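Print this page
E-mail this page

Still on the memory thing, sorry! A few of you wrote back after the last post asking how I ended up lying in a scanner at Jurkcombe in June, and the answer is that I saw a flyer by the elevator and they were paying. The study was about how we remember the order of things (what came first, what came after), which I'm terrible at, so I figured I'd be useful as the low end of the graph.

You lie there with your head padded in and pictures of household stuff go by, 200 of them, and later you get 100 pairs and have to press a button for which one you saw first. I thought I was guessing the entire time. My score was over what you'd get by flipping a coin, though, and the grad student running it told me lots of people feel that way. Your brain has some of it filed and just doesn't bother to let you know. I find that so weird and so great.
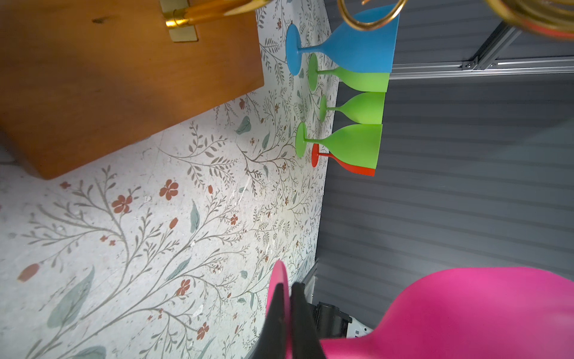

Vines and rust-red flowers.

So I went home and read up. As far as I can follow it, the hippocampus seems to care a lot about boundaries, like walking through a door or switching from one chore to another. Two things on the same side of a boundary are easier to put in order than two things on either side of it. I tried this on myself with a grocery list of 26 items, split into 2 halves, and got up to make coffee in between. The first half came back in pretty decent order, the second half too, but ask me whether the onions came before the rice and I had nothing. Not a real experiment, I know, I was the only subject and I also wrote the list.
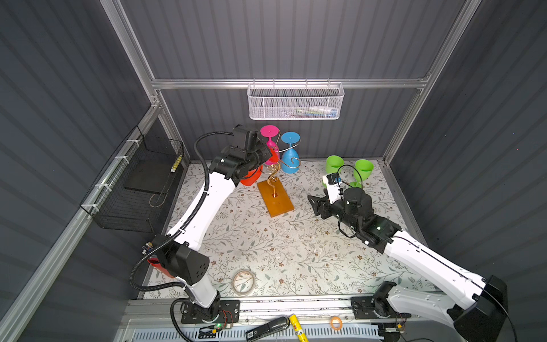

Gold wire wine rack on its orange base, baskets behind and to the left.

There's an app called Nokska that claims to train this kind of memory, and I gave it a couple of weeks. I got much better at Nokska! Whether I got better at anything else, I couldn't say, and I still walked out of the store without the one thing I went for. I've also borrowed the Shahbazi book on sleep and recall from the library, and I'm two chapters in and already arguing with it in pencil (on sticky notes, relax).

Next up is the follow-up session at Jurkcombe, same pictures, no warning about which ones. If you're near Fellness and want to sign up, the flyer was still by the elevator when I left.

Print this page
E-mail this page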